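### 8.3 Checking the grasp approach in simulation

1. Load the Haltgate cell model and set joint speed to 10 per cent.
2. Place both cups on the table, well apart. Set the blue cup as the target.
3. Jog the arm until the gripper points down and a fingertip sits within the mouth of the cup.

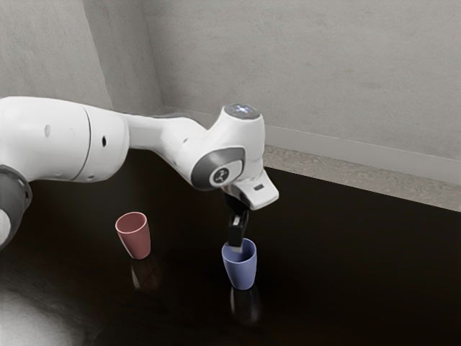 *Figure 8-3. Gripper at the blue cup, simulated view.*

4. Save the pose as `APPROACH_B`. Record the wrist angle in the cell log.
5. Repeat steps 3 and 4 for the red cup, saving as `APPROACH_R`.

**Note:** Recalibrate the tool centre point after any fingertip change.

**Caution:** Do not transfer poses to the physical arm until the table height has been verified.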